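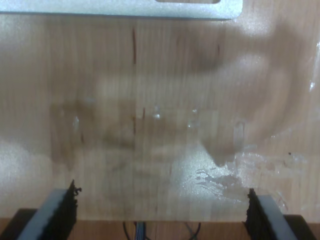
Wrist view over the wood worktop, both fingers open, shiny patch at lower right.

Projects / Prillska / Planning / README

Search this repository Clear

8 Jan 2026
By Zahira Krishnan

# Prillska equipment plan and data card

This file covers what we own, what we need to buy, and how the Prillska surface-wiping recordings affect the order. It replaces the planning notes from May. Prices are in US dollars and leave out tax.

## What the data is

Prillska is a set of short recordings of a two-finger gripper working over a tabletop. The current release holds 1396 episodes. Each episode has wrist video, joint positions, gripper opening, and a one-line task note. The tasks are wiping, moving a cloth, and setting small items down on a damp surface.

Episodes where the operator stopped early are kept and marked `aborted`. Please don't delete them. The budget section below depends on the abort notes.

## Folder layout

- `episodes/` one folder per recording
- `notes/` operator notes, plain text
- `calib/` wrist camera calibration, one file per camera mount
- `purchasing/` quotes, order forms, the parts sheet

Calibration files from before the mount was changed are in `calib/old`. They don't match the current release.

## What we have

Two arms, both on the Fumuvden bench. One wrist camera per arm. The fingers have pale gray outer faces and black padding on the inner edges. The padding is the part that wears. In the wrist view you can see the top ends are ragged on both fingers, and the operator notes have complained about it since the second batch.

Wiring at the gripper is a flat gray ribbon cable plus thin black wires. The wires loop up into view at the bottom center. There is no sleeve in the parts sheet for any of it, and splashed liquid is a normal part of this work.

The worktop is bare wood as far as purchasing is concerned. I have no record of a sealer or a finish being ordered. It shows dark blotches and a few thin reddish-brown marks, which could be scratches or grain.

## What we need to buy

Priority 1, order this quarter:

- Finger padding, 3 full sets. One set covers both fingers on one arm. Two go on right away and one goes in the drawer.
- Cable sleeve for both grippers, with a drip loop clip at the wrist.
- A spare ribbon cable for each arm. Berge quotes these by length, so measure before ordering. The length on the old form is wrong.

Priority 2, order if the first group comes in under budget:

- A replacement worktop with a sealed surface. Ninier can cut one to size. Ask for a matte finish. Glare is listed in the abort notes more often than any other cause, and a glossy sealer would make it worse.
- Diffuser panels for the overhead light.

Not this year:

- A third arm. The bench would need to be rebuilt and we don't have the operator hours to use it.
- Force sensing at the fingertips. Both quotes we got assume a different finger shape.

## Budget

The equipment line for Prillska is small. I have set aside $400 for padding and sleeves together, and that amount is approved. Ribbon cables come out of the repair line. The worktop is not approved yet and needs its own request with the Ninier quote attached.

Shipping has been left off past requests and then paid out of the repair line. Put it on the request this time.

If padding comes in over the amount, cut the spare set and keep the sleeves. A damaged cable stops an arm until the new one arrives. Worn padding only makes the grip worse.

## How a new worktop affects the data

Changing the surface changes the look of every recording after it. If the request goes through:

1. Finish the current batch on the old wood.
2. Record a short set of wiping tasks on both surfaces with the same operator.
3. Bump the release number and add a `surface` field to the episode metadata.

The old board should be kept. Someone will want to repeat a run on it.

## Known gaps

- No episode records how much liquid was on the table. "Wet" in the task note is the operator's word and was never measured.
- Padding wear is not logged per episode. After the new sets go on, write the install date in `notes/padding.txt`.
- The parts sheet lists the black base pieces under the fingers as one item. Berge sells left and right separately.

## Contact

Quotes and order questions go to Zahira Krishnan. For problems with the recordings, open an issue and include the episode folder name.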